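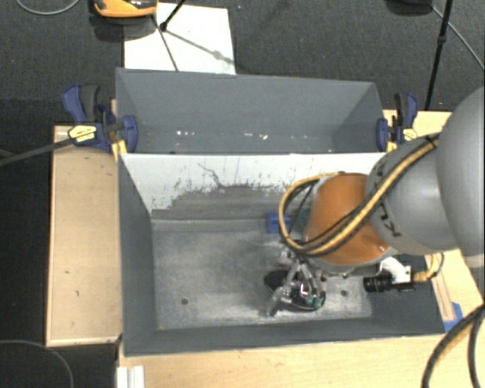 Scuffed gray bins – clean them up, line them or replace them?

Garage, Shed and Storage > Bins and Shelving
Started June 22, 2024

tostska_shed
I have a row of big gray bins with sloping sides that I got when a parts warehouse in Otthorpe closed. They are deep and they have held up fine, but the floors are worn. Pale scuffs all over, cloudy streaks, and whitish patches near the front where stuff gets dragged out. One of the dividers between them is a light panel and the bottom part of it has gone gray and speckled.
I tried dish soap and a stiff brush. The dirt came off, the white patches stayed. Is there a way to get rid of those or do I live with it? I keep small loose stuff in them, mostly blocks and toys the grandkids use, plus some hardware in the end one.

mudroom51
The white patches are the surface itself, roughed up. No cleaner fixes that. You could put a little mineral oil on a rag and it will look darker for a week or two, then it comes back. I wouldn't do it with toys going in there.

flatpack_refugee
Live with it. It's a bin.

tostska_shed
I figured. My wife sees them every time she opens the garage door, so there's some pressure.

greenlid
Heat gun on low, kept moving. I did a faded gray tote that way in April and it came up nearly like new. Test it on the underside first.

mudroom51
Heat gun works on faded plastic. These are scratches from dragging things. You'll get a shiny scratched floor and maybe a warped one. On a big flat bottom I'd expect it to warp.

greenlid
Mine had scratches too and they softened a lot. It didn't warp. If you hold it in one spot you'll have trouble, sure, but that's true of anything you do with a heat gun.

ulloa_basement
Do yours have holes in the floor? The ones I have came with a couple of small round ones. I lost a lot of screws before I noticed. Now I put a liner down in anything that holds hardware. The liner hides the wear too, so that's two problems handled.

tostska_shed
Yes, small round holes. I assumed they were for drainage or for bolting the bins down. What do you use for a liner?

ulloa_basement
Ribbed rubber shelf mat, cut to fit. Trace the bottom on cardboard first, since the sides slope and the outside measurement is no help. Mine slid around until I put a strip of double-sided tape along the back.

siromance
I'd go the other way and leave the bottom bare. Anything ribbed catches crumbs and dust and then you have to take it out and wash it. If holes are the issue, put tape over them from underneath. The old Siromance workshop, where I got my name here, had bins like this for years with nothing in them but tape, and you could wipe them out in a minute.

flatpack_refugee
Agree on tape. Foil tape, not duct tape. Duct tape turns to goo in a hot garage.

cornerlot79
Another vote for a liner, but use a light color. Small dark things disappear on a gray floor. I have the same kind of deep bin and I could never find the dark green blocks in it. Blue ones were no problem. I put down a cut piece of white vinyl flooring left over from the bathroom and now the kids can find things without tipping the whole bin over.

siromance
That's a fair point about the color. White will show every mark though.

cornerlot79
It does. I flip it over once a year.

greenlid
How deep are yours? If the kids have to lean in to reach the bottom you might want to raise the floor a few inches. I put a board across some scrap blocks in one of mine and it saved a lot of dumping.

tostska_shed
Deep enough that the youngest can't reach the floor. Raising it would cover the holes and the scuffs too. I like that. The hardware bin can get the rubber mat.

mudroom51
Leave a finger hole in the board so you can lift it out. I didn't the first time.

flatpack_refugee
What about the divider?

tostska_shed
Leaving it. It has a crooked scratch running down it as well, and I don't think paint would stick for long.

ulloa_basement
Paint won't stick. I tried it on one and it peeled wherever anything rubbed against it.

tostska_shed
OK. Board with a finger hole in the toy bin, mat in the hardware bin, foil tape on whatever holes are left. I have one empty bin I may try the heat gun on – the underside first.

greenlid
Keep it moving.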